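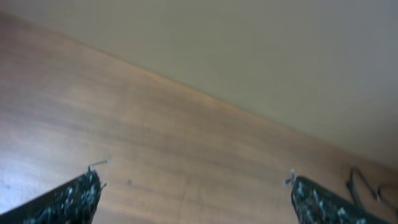

Re: [brorerum-users] Arm halts on cable task, error 3542

Jeanine Aerts wrote:
> We get 3542 as well, usually with the jaws open and nothing in them.
> Have you looked at where the loose leads are when it trips?

I had not, and thank you for making me. I went back through the wrist camera pictures from the October runs.

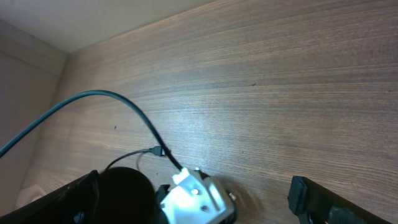 In 30 attempts at picking up a lead, ours stopped dead in 3. The log says "obstruction", which Zitard support read back to me very slowly over the phone. The one at 37 minutes is my favourite. It had been told to fetch a USB cable and had plenty of others to choose from.
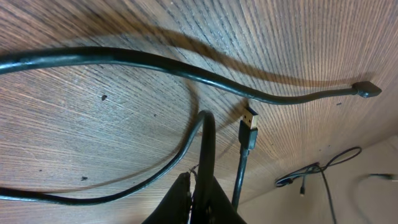
USB-A plug up in the middle, looped cord down between the gripper parts.

My guess is that a loop drags on the fingers and the force limit trips, as it should. What worries me is the restart. Ours homes at full speed without asking whether it's still attached to anything. Torres at the Grimitz end says this is a setting. I can't find it.

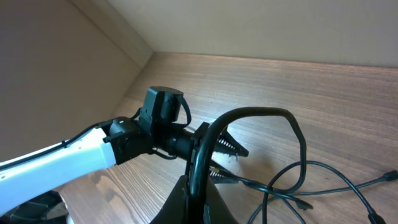 Two arms, one table, thick cable across the gripper body.

Until someone tells me where the setting lives, I'm hitting the stop button and clearing the leads by hand before every restart. Does yours home slowly, Jeanine, and which firmware are you on?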